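**Hedia H2 hand-held gripper: parallel fingers, four-arm linkage**

Supplied by Woltow. Page revised 2019-01-04.

The H2 is a hand-held two-finger gripper with a camera mount behind the linkage. It is used to record grasping work by hand and to compare finger shapes before they are fitted to an arm. The fingers stay parallel through the full stroke. The body, links and fingers are matte black plastic. The main pivots run in brass-colored bushings that can be pressed out and replaced without special tools.

## Finger options

Two finger blocks are kept in stock, and they can be mixed on one tool.

- **N block.** Narrow and upright. Reaches into folds and between stacked items. The tip is the first part to wear.
- **W block.** Wider, with a flat inner face and a small hole near the top for a pad or sensor lead.

The usual test setup is one of each, N on the left and W on the right. A matched pair of W blocks holds boxes and rigid cases better. A matched pair of N blocks is not advised for fabric, as the contact area is too small to resist twisting.

## Fabric handling

Thin, loose material is where most low-cost grippers give trouble. Marjatta Riihimäki set up our comparison around tote bags, packaged snacks and similar mixed goods, using the H2 and the Drivico P-series side by side. The task was to take hold of the bag at an edge and keep hold while the rest of the cloth moved. Each tool did 200 closures with the same operator.
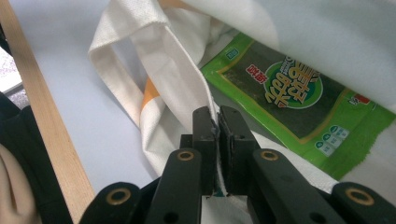
*Mixed N and W blocks closed on the edge of a canvas tote bag, with a packaged snack beside the fingers.*

| | Hedia H2, N + W | Drivico P-series |
|---|---|---|
| Closures | 200 | 200 |
| Slips | 23 | 41 |
| Finger change | One screw per finger | Full head removal |
| Bushings | Replaceable | Molded in |

Most of the H2 slips came when the fingers closed on a single layer with no stitching. Grasps taken across a stitched edge were steadier. The Drivico tool closes faster and has the lighter trigger, and Wissam Hattar preferred it for rigid cartons.

## Wear

The longest-running H2 on our bench has logged 3,572 closures. The bushings were checked at 879 closures and again at the end of the run. Side play at the fingertips had grown slightly by the second check but could still be taken out with the adjusting screw. Chipping at the tip of the N block does not affect grip on cloth. Replace the block if the roughness reaches the inner face, or before handling film packaging that may tear.

Do not oil the bushings. Oil works its way down the links to the fingers.

## Camera and controller

The camera mount takes any small camera with a standard tripod thread. Set the view so that both fingertips and the inner pivots stay in sight at full opening. Focus should be locked on the fingertips. The Wattimena logging controller plugs into the handle and stores finger opening against time. It has no motor output, so a tool bought for hand use needs the drive kit before it can go on an arm.

## Ordering

State left and right finger type on the order. Spare blocks ship singly, bushings in sets of four. For drive kits and arm adapters, contact Solomiia Bilyk at Woltow.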